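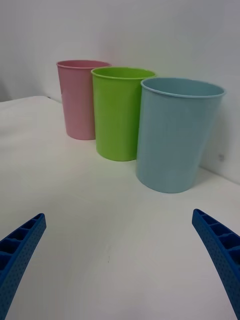
Plastic picnic tumblers, set from the market hall in Sellham. Quick review, typing this before work so bear with me.

Short version: good cups, 4 stars. Would buy again, maybe not at full price.

**What we needed.** Something for the yard. We lost 2 glasses on the patio last summer and I'm still finding bits in the gravel. Paper cups blow over, and I was sick of throwing out a bag of them after every cookout. So, plastic, reusable, cheap enough that I don't care if one ends up at a neighbor's.

**Bought.** March. Been in use pretty much daily since then, mostly water and lemonade, iced coffee on weekends. Kids have one each and know which color is theirs, which has ended one (1) long-running argument.

**Dishwasher.** Top rack only. Tried the bottom once by accident and the cup came out fine but I wouldn't push it. They do hold a puddle in the base ring so you have to tip them or you get water down your sleeve. Every time. Annoying.

**Drops.** Plenty. Off the deck, down the back steps, one out of a moving wagon. No cracks. Scuffs yes, esp near the bottom.

**Smell.** Faint plastic smell out of the box. Gone after a couple washes. Coffee does hang around if you leave it overnigt, baking soda fixes it.

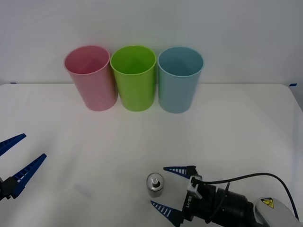
**Stacking.** My main gripe. They nest too tight when damp and you end up twisting and swearing. Dry them first, or stick a bit of paper towel between. The old set we had from Fodcombe never did this, but those went cloudy inside a year so pick your poison.

**Hot drinks.** Don't. Walls are thin, you'll burn your fingers. Not what they're for anyway.

**Wind.** Empty, they go over in a decent gust. Half full they're ok.

**Versus the Zapata ones.** Had those at my sister's. Heavier, nicer in the hand, cost way more and the print rubs off. For outside I'd take the cheap ones. For a table with actual grownups at it, teh Zapatas.

Would like a lid option. The Grarkstead store says they might get some in, no date. Will update if they do.

Sunday, May 20, 2018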